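Play kitchen on a plain white table, is it enough?
Forum: Playroom Corner > Setups and Storage
484 views

festitz_mom wrote:
Hello everybody! I've been reading here for months and finally have something to ask. We moved in August and the big wooden play kitchen didn't survive the stairs (long story, my brother-in-law was at the bottom end of it), so for now my two are cooking on a plain white table in the den. I keep putting out a few things at a time and they keep playing, so I'm starting to wonder if I need to buy another kitchen at all. The den is small and I'd love the floor space back — but I also feel a little guilty, because the old one had the sink and the hooks and everything. This is what's on the table this week.
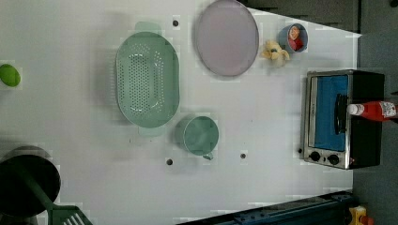 Monday's kitchen, with the ketchup up on the toaster oven.

The colander gets more use than anything else. It has been a hat, a boat and a strainer for banana soup. What would you add, or take away?

Leonie Costigan wrote:
Oh, I love this! The soft greens with that lavender plate are so pretty together, and I'm a sucker for a toy banana with the peel hanging open. Please don't rush into another kitchen. We had a great big one from Rovico and mine mostly used it to hide crackers in. A table lets them stand on all sides, and that cut our squabbling way down.

Ignacio_S wrote:
I'm going to disagree, kindly. Kids like a place to put things away, and a table doesn't have one. Ours ended up with every pan and spatula pushed to the edge and then onto the floor. I paid 40 dollars for a secondhand kitchen in Sterbridge, and it has two shelves and a cupboard that still shuts. I'd also move the ketchup down off the oven before somebody opens the door in a hurry and it rolls.

festitz_mom wrote:
Fair point about the ketchup, Ignacio! It goes up there because my youngest says that's where the ketchup lives, and I've stopped arguing. The shelf idea is a good one though. Maybe a low crate under the table?

Geum-ok Ma wrote:
A crate is what we did, and it has worked nicely for a long time now. I'd add one more plate and one more mug, whatever color you can find, so two children can sit down and eat together. With one of each there's always a customer and a waiter, and at my house everyone wanted to be the customer.

Leonie Costigan wrote:
Yes to the second mug! And a dish towel, a real one. Mine will wipe that colander for half the morning.

Ignacio_S wrote:
I can live with a crate. Still think you'll miss the hooks.

festitz_mom wrote:
Crate, plate, mug, towel — I'm writing it on my hand. Thank you all, you're very kind to a newcomer. If I find a crate that fits I'll come back and tell you the size.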